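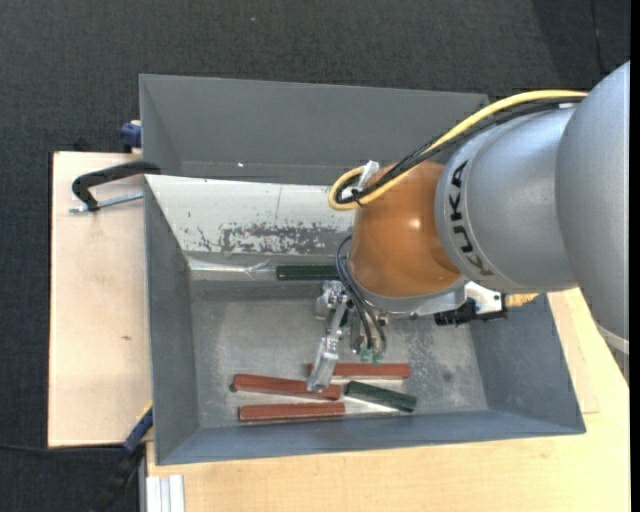
# Pre-Purchase Inspection Checklist: Bin Picking Cell

Site: Semport
Prepared for: Equipment Planning, Satitz Works
Review period: April

Complete this checklist before any purchase request is submitted for the second cell. Mark each item Pass, Hold or Fail. Items marked Hold require a comment and an estimated cost.

## A. Arm and cabling

- [x] Maker's name legible on arm — **Pass.** KUKA.
- [x] Cable route along the top of the arm — **Pass.** Yellow cable and black bundle follow the same path and are tied at the loop beside the wrist.
- [ ] Cable clearance at full wrist rotation — **Hold.** To be tested at reduced speed. Include one spare cable set in the budget.
- [ ] Hoses and green fittings at the gripper — **Hold.** The hoses stand out from the wrist. Request a price for a guard from Ciobanu.

## B. Gripper

- [x] Finger reaches bars on the bin floor — **Pass.**
- [ ] Spare finger held in stores — **Fail.** None in stock. Quoted at $613, delivery in 38 days. Order with the main request.

## C. Bins and fixturing

- [ ] Bin surfaces — **Hold.** Paint is scraped from the white part of the far inner wall, and the floor shows wear marks. Replacement is not urgent, but new bins should be priced unpainted.
- [ ] Bin mounting — **Hold.** Clamps are acceptable for trials only. The production cell requires bolted locators. Nandoren has quoted $1,664 for the set, installation excluded.
- [ ] Work surface — **Hold.** The wooden tabletop is to be replaced with a steel one in the production cell. Cost to be carried under fixturing, not under the arm.

## D. Floor and access

- [ ] Cables on floor — **Fail.** A thin black cable crosses the floor near the blue clamp. Reroute or cover before the next trial. Charge to maintenance.
- [ ] Fencing and door switch — **Hold.** Layout drawing not received. No purchase order may be released without it.

## E. Budget notes

1. The guard, spare finger and locator set are to be listed as separate lines.
2. Operator training was left out of the first estimate and must be added.
3. Quotes older than 2 months must be renewed — this applies to the locator set as well.

Return the completed checklist to Equipment Planning with all quotes attached. Items marked Fail are to be inspected again before approval.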